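Zaltmont Technical College
Introduction to Warehouse Practice
Handout 6: The Sorting Bench
Prepared by Audrey-Anne Arsenault
Revised 13/10/2020

Read this before the lab session. Bring it with you, along with the blank count sheet from Handout 5.

What the bench is for

Goods come into a small warehouse in mixed lots more often than students expect. A carton may hold one product, or it may hold whatever was left at the end of a shift at the other site. Somebody has to open it, find out what is in it, and get each item ready for its shelf. That work is done at the sorting bench.

The bench is a stopping point and nothing should live there. If an item has been on the bench since yesterday, either the paperwork is wrong or the person who opened the carton went home without finishing. Both cases go in the log.

Terms used in this handout

Lot: everything received under one delivery number.
Face: the side of an item that carries the main label.
Home: the shelf position assigned to a product.
Stray: an item with no home, or one that cannot be matched to the delivery.
Short: a lot that arrives with fewer items than the paperwork lists.

Order of work

1. Clear the bench. Wipe it down if anything has leaked.
2. Set the carton at one end and check the delivery number against the sheet.
3. Open the carton along the tape. Do not cut deep.
4. Take out bottles first, then boxes, then anything soft or oddly shaped.
5. Group like with like. Leave a hand's width between groups.
6. Turn each item so you can read its face.
7. Count, write the number down, then count again from the other direction.
8. Move the groups to their homes one at a time.
9. Flatten the carton and put it in the cage.

Students often want to combine steps 5 and 7 and count while they are still unpacking. Please don't. In the July session the practice lot held 71 items, and the two teams who counted as they unpacked both had to start over.

Bottles

Bottles cause more trouble than any other shape on the bench. They roll when laid down and tip when stood up too close together. Before you handle one, check that the cap is tight. Pick it up by the body and never by the cap.

Color is a poor guide to what a bottle holds. Diltia and Naciri both ship products in more than one color of plastic, and two bottles with matching bodies may have different homes. Read the label every time, including the size. If the label is torn or too dirty to read, the bottle is a stray.

Keep bottles back from the edge of the bench. A good habit is to place the first one near the middle and work outward, stopping well before the edge. When you reach across the bench for something else, look at where your sleeve is going.

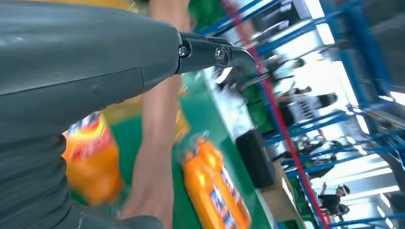
Boxes come next. Small boxes can be stacked two high while you sort, with the faces toward you. Do not stack a box on a bottle or lean one against the other. An empty carton goes on the floor at the end of the bench or straight to the cage, so that it isn't mistaken for stock.

Soft goods and loose items are last. Bags should lie flat. Anything light enough to be knocked off by a passing arm goes into a tray.

Moving to the shelves

Shelf positions are written as bay, level, slot. Heavy items and all liquids go on the lower two levels. The practice shelves are rated at 300 pounds per level, and the rating is for a load spread evenly along the whole level. Load from the back of the slot forward, and leave the label showing.

If a home is already full, don't push the extra items into the next slot. Bring them back to the bench and mark the sheet "overflow."

Strays and shorts

Put strays in the tray marked Rornura, which is the name of our practice supplier in the stock system. Enter them under code 3155. For a short, write the number received beside the number listed and circle both. Leave the listed number as it is, even when you are sure it is wrong.

For the lab

Each pair will sort one lot of 34 items and shelve it. You will be marked on the count sheet and on the state of the bench when you leave it. Sheets are due at the end of the session. Closed shoes are required, and long sleeves must be rolled or pinned.

Reading for next time: Handout 7, Labels and Shelf Codes, first two sections only.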